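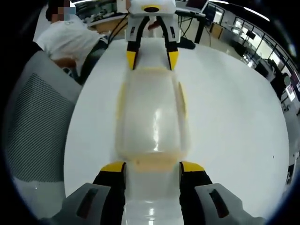

Yellow tips, milky plastic.

Fadwa Gaber has been after me for weeks to try Drurkano, the free browser MMO her whole guild moved to after Vunness shut down. "No download, no pay to win." I've heard that one before. I gave it 20 hours anyway, mostly on weeknights.

The pitch says the world holds 2000 players per server. Maybe it does. I met four of them, and three were standing in the Kasten market selling the same helmet. The fourth followed me through a swamp and never typed a word.

Combat is click, wait, click. Fadwa says it opens up once you reach Flallska, the snow zone, so I walked there. It's the same wolves in white. You do get a second attack button, which I'll admit helped a little. 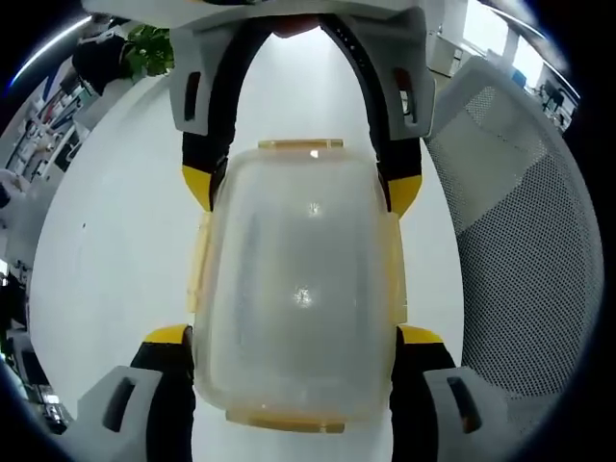

Plastic food container between the jaws.

Then there's the shop. No pay to win, fine, but your bag fills up every ten minutes and a bigger one costs 2520 gems. I earned 459 in all that time. You can do the math on how long a free bag takes, and I suspect the people who made it did the math too.
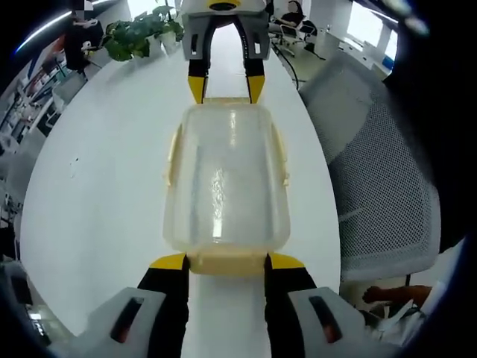

The music is good, I'll give them that — the harbor tune has been stuck in my head since Saturday. And it does run on my old laptop without the fan screaming. Fadwa wants me to hold off until the October patch, which is supposed to fix trading. I've kept my account but I've taken it off my bookmarks bar.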